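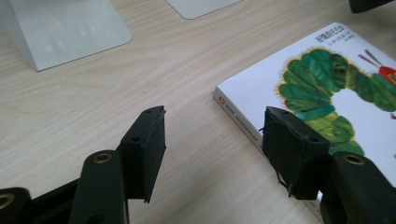
How a Picture Book Is Made

A picture book is a book in which the pictures and the words share the work of telling the story. Some picture books have many words. Some have only a few, and a small number have none. Most are made in much the same way, and each part of the book has a name.

The cover

The cover is the outside of the book. It protects the pages and shows what the book is about. The cover has three parts: the front, the back and the spine. The spine is the narrow strip that joins the front to the back. When books stand in a row on a shelf, the spine is the part that faces out, so the title is usually printed there too.

A hardcover book has covers made of thick board. The board is wrapped in printed paper or cloth and glued down. A paperback has a cover made of one sheet of heavy paper. A board book is different again. Every page in it is thick and stiff, so very young children can turn the pages without tearing them.

Many covers have a lot of plain white on them. Printers do not normally print white ink on white paper. They leave the paper bare, and the color of the paper does the job. A large animal on a white cover is easy to see from across a room — a caterpillar, for instance, can stretch over most of the front with nothing behind it.

The pages

Printers do not print the pages one at a time. They print many pages on one very large sheet of paper. The sheet is then folded, and the folded edges are trimmed so that the pages can open. A folded bundle of pages is called a signature.

You can try this with one sheet of paper.

Fold the sheet in half. Fold it in half again the other way.
Keep it folded. Write a small number on each page, starting at the front. Lift the corners to reach the inside pages.
Unfold the sheet.

You will have eight numbers, four on each side of the sheet. They will not be in order, and some will be upside down. A printer has to plan for this before printing starts. The plan is called an imposition.

Many picture books have 32 pages. This number works well because a large sheet can be folded to make 8 or 16 pages, and both of those divide evenly into 32.

The pictures

An illustrator is a person who makes pictures for a book. Illustrators use paint, pencils, ink, computers, cut paper or a mixture of these.

Pictures made by joining separate pieces are called collage. The word comes from a French word for gluing. To make a collage, an artist may paint sheets of thin paper first, let them dry, cut out shapes and glue the shapes down so that they overlap. Brush marks stay visible in each piece. A green body made this way can have dark green, bright green and yellow-green patches next to each other, and the patches help it look round and bumpy.

Color is printed with four inks: cyan (a kind of blue), magenta (a kind of pink), yellow and black. The inks go down as tiny dots. Yellow dots and cyan dots together look green. More cyan makes a cooler green, and more yellow makes a brighter one. With a strong magnifying glass you can often see the dots on a printed page.

Why caterpillars are useful to illustrators

A caterpillar is the young form of a butterfly or moth. Its body is made of segments, which are sections joined in a line, and it can bend between them. An artist can draw it straight, curled or arched to fit the shape of a cover.

Real caterpillars have antennae, but they are very short and hard to see. Artists often draw them long and thin, like those of an adult butterfly. They may also give the head a different color from the body. A red head on a green body stands out clearly, as red and green sit opposite each other on many color wheels.

Binding

Binding means fastening the pages together. In a sewn book, thread goes through the fold of each signature. In a glued book, the folds are cut off and the page edges are set in glue. Sewn books usually last longer and open flatter. To check a book, open it to the middle of a signature and look for thread in the fold.

Looking after a book

Wash and dry your hands before you read. Turn pages from the upper corner. Lay the book flat on a clean, dry table when you stop, with the covers closed. A book left open and face down puts a strain on the spine, and glued pages may come loose.

Words to know

Collage: a picture made from pieces joined together.
Imposition: the plan for where each page goes on a printed sheet.
Segment: one section of a caterpillar's body.
Signature: a folded bundle of pages.
Spine: the strip between the front and back covers.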